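List: hallstead-valley-history
Subject: Re: [HVH] Upper Trosel families on the resettlement register
Date: January 2026

Shafiq Patwary wrote:

> Hi all,
>
> I've been reading back through the list archive on the Upper Trosel
> families and I'm stuck on something basic. The printed history says
> the people who were moved down to Hallstead "took English names
> within a generation and lost their own speech soon after." That
> sentence gets repeated everywhere, including on the sign by the old
> landing. But my wife's grandmother was born in Hallstead well after
> that generation, and she had a house name as well as a paper name,
> and she used words for fish and for snow that weren't English.
>
> So two questions. Does the resettlement register give the old names
> at all, or only the ones the agent handed out? And has anyone
> compared it with the cannery payroll at Rusteck? I'd be glad to do
> some of the typing if it means I can see the pages.
>
> Shafiq

Hi Shafiq, and welcome out of lurking!

I'm so glad you brought up that sign. It has annoyed me for years. As far as I can tell the sentence comes from a single pamphlet put out by the land company, and everybody since has copied it from somebody else who copied it. The man who wrote it never lived upriver and I doubt he could have followed a conversation up there if he'd been invited to one.

To your first question, yes and no. The register has 1178 lines in it, and on most of them there's only the name the agent wrote down. He was fond of short names and he reused them shamelessly, so you get brothers both called John and a whole run of women called Mary, which makes it a nightmare to sort into families. But there were two clerks! The second one took over in August, partway through the count, and he had a completely different habit. He wrote the given English name in the column and then squeezed something else in small letters next to it, and I'm now pretty sure those are house names. I found 77 of them on my first pass. A few are so cramped I can't read them, and he spelled by ear, so the same name might show up three different ways on one page.

What I'd love to know is whether your wife's family ever wrote the grandmother's house name down, in a Bible or on the back of a photo or anything like that. If you have it even roughly, by sound, I can go looking. Try saying it out loud and writing what you hear, as if you were that clerk with a line of people waiting – that has worked better for me than any of the word lists.

On Rusteck, somebody did start on the payroll, a long time ago, and then stopped. I have the typed sheets, which cover four seasons. They're interesting mostly for who is missing. The men are all there under their paper names, but the women were paid by the piece and went down as "wife of" or "sister of," and in the last season the foreman gave up on that too and used tally numbers. So for a lot of these women the cannery years are just a blank, and that blank is what people point to when they say the families "melted into the town." They were standing right there gutting fish!

I keep thinking about how much of this comes down to what the form had room for. There was no box for a second name and no box for language, so officially they had neither. The school log does the same thing from the other side. The teacher complains about "talk" at recess for years and years after the speech had supposedly died out, and she never once says what kind of talk it was. I read that as kids speaking Upper Trosel in the yard, though I can't prove it and I know a couple of you on here disagree with me.
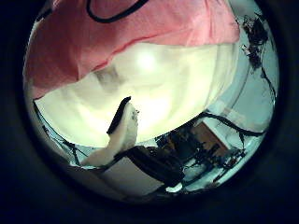
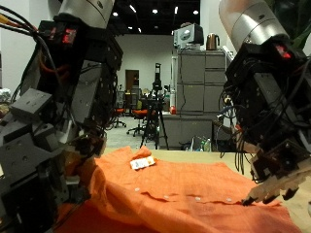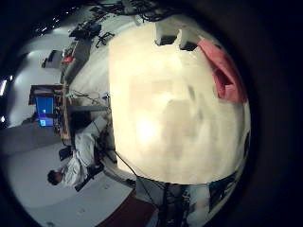 Fabric, three views. Click any one for full size.

Okay, back to the practical stuff. If you meant it about typing (please say you meant it), the pages I'd send first are the second clerk's, from the bend in the river down to the Machala store. That stretch has most of the small writing. Type exactly what's there, including the crossings-out, and put a question mark after anything you're guessing at. Don't fix the spelling, even when it's obviously wrong. I "fixed" a page once when I was new at this and had to do the whole thing over.

One thing to be a little careful with: some of the families would rather the house names didn't go online. I've had two letters about it, both very kind, both firm. The names weren't for outsiders to begin with, and people hid them for a good reason back when using them could get a child sent home or worse. So for now I'm sharing scans person to person and keeping them off the list page. If you talk to your wife's cousins, could you ask how they feel about it? I'd sooner hear it from them than decide it myself.

And about the fish and snow words – please, please send them. I don't care if it's only five. I have a list going that I'd hoped would get to 1000 someday and it is nowhere near that, and the winter words are the thinnest part of it. If she had a word for the crust that holds a dog but not a person, I think I have that one from another family, and I'd like to see if they match.

As for the sign, the town says it will be repainted when the landing is redone, so there may be a chance to get the wording changed. I've drafted something that leaves out "lost" altogether. I'll post it once I've cut it down, it's currently longer than the sign.

Write me off list with your mailing address and whether you want paper or a disc. The scans are too big for my email and I've given up fighting with it.

Bea

--
To change your settings or leave the list, write to the list owner.
Please trim quoted messages when you reply.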